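Spring toy sorting at the Calloway playroom

Hazel Holloway, 11/04/2019

The playroom in Calloway Street is open since 2011, and every April we take out all the soft toys and put them in order. This year the families brought us many new ones, so the shelf became too small. On this page I collected some notes from the day.

The soft baskets were my favourite purchase of the winter. We ordered them from Faltlow, they are made of fabric and the lining folds over the rim, so the children do not scratch their arms when they search for a toy. One basket cost us 11 pounds. My colleague found this expensive, but the old plastic boxes broke every year.

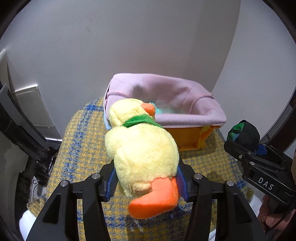
With the animals we have a simple rule. Birds go together, bears go together, and everything with a scarf or a hat keeps it on. In former years we took the little clothes off and stored them in a bag, and in summer it was a big puzzle to find which scarf belongs to which animal. I spent a whole evening with it once and I do not wish to repeat it.

For washing we use a net bag and the programme with 40 degrees. Toys with long fluffy fabric should dry flat on a towel, and it can take two days until the inside is dry. Please do not put them on the radiator.

The next toy exchange is in the Wakden hall, in the small room upstairs. Each family can bring up to 20 pieces, clean and without batteries. Tea and cake will be there also, and the entrance is free.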